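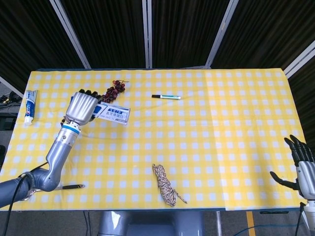

The left hand on the toothbrush box, seen from the robot's head camera.

Labeling contact moments in two-handed tabletop recordings

If you have ever tried to train a grasping policy on recordings from a two-armed robot, you have probably met the same annoyance we did when we started the Grurkitz project: the recording knows where every joint was, but it has no idea when the hand started touching something. This page walks you through the way we mark those moments by hand, and then how we use the marks to train a small contact predictor. It takes some patience, but please don't let that put you off!

What you need

A set of recordings with head camera video and joint readings on the same clock, the Serkum labeling tool (any recent version will do), and a quiet hour or two. Our own set has 1130 recordings, and we labeled it in short sittings, with plenty of tea.

Step 1. Check the clocks

Open a recording in Serkum and find a place where a wrist changes direction sharply. Compare the video with the joint curve underneath. If they disagree by more than 40 milliseconds, fix the offset before you do anything else. I once skipped this step on a whole batch and had to redo every label, so I do mean it.

Step 2. Write down which hand and which object

Fill in the hand and the object name before you look for contact. Keep the names plain and stick to them: "toothbrush box" should never turn into "carton" halfway through the set. It also helps to give similar goods clearly different names, such as "toothpaste tube" and "toothbrush box", so that a tired labeler (me, most evenings) doesn't swap them. Record the other hand too, even when it is well away from the object. The predictor needs examples of no contact just as much.

Step 3. Mark first contact

Step through the video slowly and stop where the fingers meet the object. With flat boxes the palm can hide the edge you care about, so look at the finger current curve as well. We mark contact only when 2 signs agree: the fingers look closed up against the object, and the current has started to climb. If you can see one but not the other, use the "unsure" tag and move along.

Soft things are harder. A loose bundle of rope gives way a little at a time and the current creeps up with it, so we take the start of the climb and leave a note.

Step 4. Train the predictor

Export the labels and run the Platano training script with its default settings. Leave the unsure moments out of the first run. You can add them back later with a lower weight, and it's worth comparing the two models side by side.

What we found

On our held-out recordings, the model trained on joint readings and video together placed first contact closer to the hand labels than the joint-only model did, and most of the gain came from light objects. For rope we saw hardly any difference. We are still puzzling over that, and the next round of recordings, planned for March under the name Alcaraz, will have more soft items in it.

If your predicted contacts all come out a little early, go back to Step 1 and check the clocks again.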